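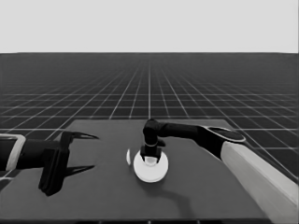
*Grey tabletop, pale sky and a grid floor running back to the horizon.*

The Privham night market is back in November, and we can't wait! The council has closed Keogh Street to cars for the whole evening, so there's room for 30 stalls and a proper dance floor. 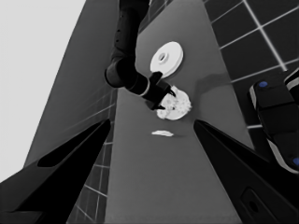 *Looking down the long counter, tiled walls either side.*

Last year 3,000 people came through (our best turnout yet) and the dumpling queue went right past the library.
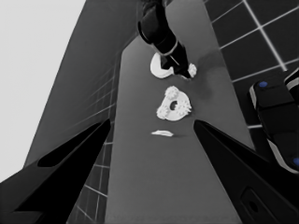
Stall bookings are open now at the Dola Centre front desk. Neighbours on Nastus Lane get first pick until the end of the month.
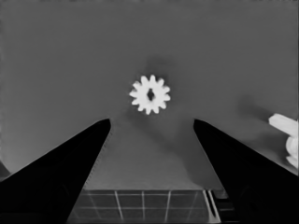
Bring a cushion for the concert, and your own cup if you've got one!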